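Macario Escobedo, el hombre que recoloca sillas

Llega con prisa, deja la mochila en el suelo y antes de saludar ya está mirando debajo de la mesa. Macario Escobedo lleva media vida montando y desmontando oficinas, primero en Arnham, después por su cuenta, y ahora en Plekau, un taller pequeño que alquila y arregla mobiliario de trabajo. Hablamos con él el 14 de julio de 2025, entre dos encargos. Tenía media hora. Se quedó bastante más.

Empezó cargando. "Yo no sabía nada de muebles, yo sabía subir escaleras", dice. Un almacén en la calle Magaña, 542 sillas apiladas y un encargado que las quería clasificadas antes de comer. No lo consiguió, claro. Pero ahí aprendió a distinguir un respaldo bueno de uno malo con los ojos cerrados. "La malla que canta cuando le pasas la uña, esa aguanta. La otra a los dos veranos está dada de sí."

Le pregunto qué es lo que peor hace la gente con una silla de oficina. No duda.

"Tirar del respaldo. Siempre. La agarran por arriba, tiran y la silla se va para donde quiere. El asiento, hay que cogerla por el asiento, con las dos manos. Ahí está el peso." Y lo hace con las manos en el aire, inclinándose hacia delante, como si tuviera una delante.

Lo de los reposabrazos es otra guerra. Mesas bajas, brazos altos, golpe tras golpe contra el canto. En un encargo de abril, en las oficinas de Gornell, encontró 26 mesas con el borde comido a la misma altura. "Nadie había medido nada. Compraron las mesas por un lado y las sillas por otro." Se ofreció a bajar los brazos de todas, cobró 2510 euros por el trabajo entero y todavía le parece que se quedó corto.

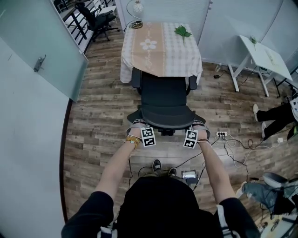 Las dos manos en el asiento y el respaldo contra la mesa.

Del mantel tiene opinión también. Le gustan, cosa rara en el gremio. "Un mantel de cuadros claritos, unas flores, una ramita verde encima. A mi me parece bien. La gente se sienta distinto." Su socio no lo ve igual y prefiere el tablero limpio. Discuten por eso cada semana, según cuenta.

Con las mesas plegables es más duro. Sirven para apoyar una planta, dice, y poco más - la mayoría de las que le traen a arreglar vienen con las patas vencidas porque alguien se sentó encima.

Y los cables. Aquí se pone serio. Una regleta en mitad del paso, con todo enchufado, es lo primero que mira cuando entra a una habitación. "Las ruedas de la silla y el cable no se llevan. Lo pisas una vez y no pasa nada. Lo pisas 100 y ya tienes el cobre fuera." Él lo recoge todo contra la pared antes de mover un solo mueble. El sobrante, enrollado. Nunca apretado, que se parte por dentro.

¿Y el suelo? "Los que imitan madera, los grisaceos, disimulan mucho. Rayas hay, lo que pasa es que no las ves hasta que te agachas." Recomienda ruedas blandas. Cuestan un poco más, y se cambian en cinco minutos tirando fuerte hacia fuera.

Suena el teléfono, lo mira, no contesta. Un cliente que quiere las sillas para mañana, todas iguales, todas negras. "Todas negras, siempre negras", repite. Una vez le pidieron verdes y tardó tres semanas en encontrarlas.

Le pregunto por su propia silla, la de casa. Se ríe. Es de cocina, de anea, era de su madre. No tiene ruedas.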